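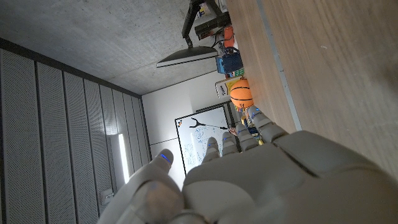
Robotic hand with blue lights at the fingertips, Memstead room.

Print this page | E-mail this page

Memstead Reading Help, progress report to the Ionescu Fund
21 October 2018
From: Temitope Nwankwo

Short one this time, sorry, reports for the school are due too.

Numbers first. 18 children on the list since May, 3 have left (two moved away, one now reads fine in class). Tutors have logged 317 sessions. Spent almost $2000, mostly on tutor hours and the large print readers.

Going well: the younger group. Short vowels done, most are blending three-letter words without help. One boy read a whole page to his grandmother over the phone. She called us afterward.

Not so well: the older group still guesses from the first letter. Dušan Jurić has gone back to sounding out with them, ten minutes at the start of every session. Slow. Parents at the Istcombe end want more homework, we've said no for now, just reading aloud at bedtime.

Still to do: spelling check for everybody, new word cards, recieve the second box of books from Oratus. Need a yes or no from you on the extra tutor hour pleese.

Temitope

Print | E-mail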